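Product Evaluation Board > Manipulation Kits > Vonano two-arm tabletop kit, tableware handling

Thread started by Redville_Procurement
23 May 2020

Members are invited to comment on the Vonano two-arm kit, which our office is considering for a training kitchen. The quotation covers two arms, two parallel grippers with green finger pads, the wrist cameras and one year of software support. The grippers are quoted separately at 1,852 each, and a replacement set of pads at 14. The intended duty is light: setting out and clearing plastic plates, bowls and cups.

Our principal concern is whether a single finger design is adequate for both shallow and tall items. Comments from institutions with direct experience would be appreciated.

Reply by B_Vasiliauskas

Our department has had the kit under review for some months. Cups and bowls have been satisfactory. Flat plates remain the weakest item, and I would ask the supplier for a written statement on minimum rim height before signing. The statement we received was two lines long and did not mention plates at all.

The finger pads are a consumable. We changed ours after nearly 900 cycles, which was sooner than we had budgeted for.

Birutė Vasiliauskas

Reply by hartley_labs

I must disagree with the previous reply on the matter of plates. In our trials a plate placed on folded cloth was picked up consistently, as the fabric gives way under the fingertip. On a bare tabletop the results were poorer – that much I accept. A buyer who controls the setting can control the outcome.

Reply by I_Ozolins

I am able to contribute some material from our own evaluation, with typical tableware and one larger container. Members may judge the finger geometry for themselves. 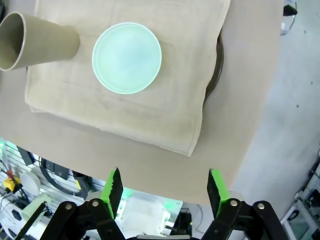
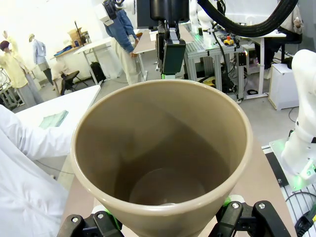

The tray layout, with both arms over the table:

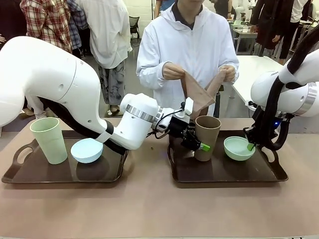
Our written findings are as follows. The gripper opening was sufficient for every item on our list, and we did not need to order the wide fingers. The pads hold smooth plastic well. Cable routing deserves attention during installation, and we would advise the buyer to request the longer harness at the time of order. Ours was supplied later, in July, at additional cost.

I would also note that the kit is not a finished service. The supplier provides the arms and the control software, and the task routines are left to the customer. We allowed 4,000 for staff time in the first year and exceeded that sum.

Ivars Ozoliņš

Reply by Redville_Procurement

Thank you. Was the Skelier kit considered at the same time? Its quotation is lower, but the finger pads are not listed as a separate part.

Reply by I_Ozolins

It was considered and declined. The pads are bonded to the fingers, and a worn pad requires the whole finger to be replaced. Over a year the saving disappears.

Reply by hartley_labs

That is one reading of the figures. We have used the Skelier fingers for light duty and have yet to replace a pair. For a training kitchen with short sessions, the lower price may well be the correct choice.

Reply by B_Vasiliauskas

I remain of the opinion that plates should decide the matter. If the kitchen staff are expected to lay a cloth under every plate, the routine is no longer the one being purchased. I would request a demonstration on the buyer's own table, with the buyer's own plates.

Reply by Redville_Procurement

A demonstration has been requested from both suppliers. Our plates have a low rim and will be sent ahead with the table dimensions. Results will be posted in this thread.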